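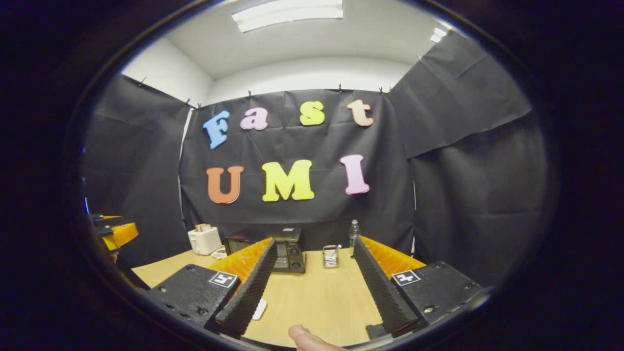 I have been renting for 26 years and I'm done apologizing for not painting. Every time someone new comes over I get the look at my walls, then the speech. You should put some color in here! My friend Consuelo Rengifo has given me the speech in three different apartments now (I love her, she owns a house, it's easy for her to say).

So let me make the case for temporary walls. Cloth, clips, paper, whatever you can hang up and take down on moving day with a clear conscience. I've got a big piece of dark cotton up behind my couch and it changed the room more than any paint job I ever paid for. It wrinkles. I let it wrinkle! I ironed it once, in the first week, and by dinner it looked like I'd slept in it, so that was the end of that.

My last landlord kept $170 of my deposit over one blue wall in the bedroom on Vilano Street. I'd painted it back to white, too, two coats, only it was apparently the wrong white. Who knew there was a wrong white? The cloth cost me less than half of that and it came with me to the new place, along with the clips.

People will tell you it looks like a dorm room. Maybe it does, a little. I liked my dorm room. I think we've all been talked into believing a grown-up home has to look finished, like it's waiting for a buyer to walk through, and I don't want to live in a listing. I want to get bored in February and swap the gray for something yellow before lunch.

Orlando Ríos, my neighbor across the hall, says I'm just lazy and have built a philosophy around it. Could be. He's spent two winters picking a green for his kitchen, though, and the sample squares are still up by his stove.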